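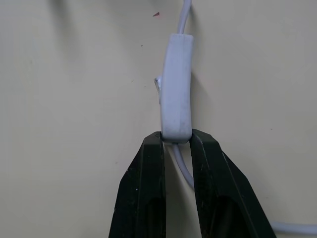
PRESS RELEASE

For immediate use

Pirkgate lamp fixers want your old cable switches (and your dodgy table lamps)

I've been mending lamps for longer than I'd like to add up, and if you asked me which part I get asked about most, it wouldn't be the bulb holder or the plug. It would be the little switch halfway down the cable, the one you fumble for behind the bedside table with your eyes shut. So this May we're giving it a whole month of its own at the Pirkgate workshop, and I'm very happy to be writing to tell you so!

The month is called Click, and it's open to anyone with a lamp and a bit of patience. Bring in a bedside light, a reading lamp, a string of something you hang in the window at Christmas, whatever has a switch on its lead. We'll look it over with you, and if the switch wants changing we'll sit you down and show you how it's done, with the plug out of the wall and lying on the bench where you can see it. You do the work, we do the checking, and the lamp gets a proper electrical test before it goes home.

I'm fond of the plain white ones myself. A slim housing with rounded ends, a small rocker on the side, cable in at the top and out at the bottom. They hang against a pale wall and you hardly see them, and your thumb knows where they are in the dark. There are brown ones and black ones and see-through ones and lovely old brass ones with a push-through bar (we have a drawer of those, do ask), but it's the white ones that come through the door by the bagful.

We kept a tally last year, which isn't like us. Between us we tested 2,041 lamps and leads, and nearly 100 of them had been put away in a cupboard because the owner thought the whole lamp had gone. In those cases the trouble was the switch, or the cable where it goes into the switch. That's the bit that gets tugged. People pull the lamp across the table by its lead, or the switch dangles and swings and gets shut in a drawer, and after a few years the cable works loose from its grip.

Esko Valtonen is leading the evening sessions, which start at half past six and go on until the tea runs out. Esko has taught evening classes in Plukville for years and has strong views on cable clamps. I asked him for something to put in this press release and he gave me this: "If the cable moves when you pull it gently, the switch is not finished. Open it and do it again. I don't mind waiting." Which is how he teaches, too, and people come out of his classes with very tidy wiring.

Manninen, the hardware shop on the corner, is giving us the new switches at cost for the whole month, so you'll pay 95p for a standard white one and nothing for the help. Duner, who make the lampshades you may have seen in our window, are sending over a box of offcuts and frames for anyone who looks at their mended lamp and decides the shade has seen better days. I've already put one aside and I'm not sorry.

A few things to know before you come. Please bring the bulb separately, wrapped in a sock or a tea towel. Two lamps per person per visit, so that everyone gets a go at the bench. We can't take ceiling lights or anything wired into the wall. And if your switch is warm, buzzing or cracked, unplug it now and leave it unplugged until we've seen it, please!

We're also after old switches, working or not. There's going to be a board of them along the back wall, as many shapes as we can find, each one mounted so you can press it and hear the click. They won't be connected to anything. Children are welcome to press all of them. If you've got an odd one in the shed, drop it through the workshop letterbox in an envelope with a note of what it came off and where the lamp used to stand. I love reading those.

The workshop is open from ten in the morning all through May, with the evening sessions on top. No booking for the daytime. For the evenings, put your name on the sheet by the door.

ENDS

Notes for editors

Click is run by the Pirkgate lamp workshop, with support from Manninen and Duner. Esko Valtonen is happy to talk to local papers and radio, mornings are best. Photographers are welcome at any session, just let us know at the door so we can clear you a space by the bench.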